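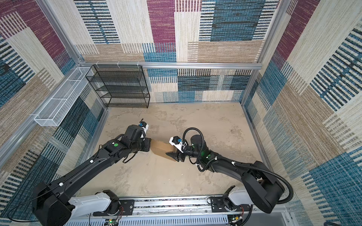

ok Zeman bus pass rant, sorry in advance

went to renew mine at the Gundulmont office. 28 people ahead of me. one window open. ONE

sign says bring proof of address. brought it. she says no, has to be from November or later. where does it say that?? not on the sign

so back home, dig out the water bill, back again. the 15 only runs every 738 years apparently

2nd try: card reader down, cash only. had 3 dollars on me lol

shoutout to Guadalupe Barrera who was behind me in line and told me the Claratach pharmacy does renewals too. no line, same price, they dont even ask for the bill

wish the website said that. it still lists the Skinell kiosk and that closed ages ago

anyway got the pass. going to bed at 7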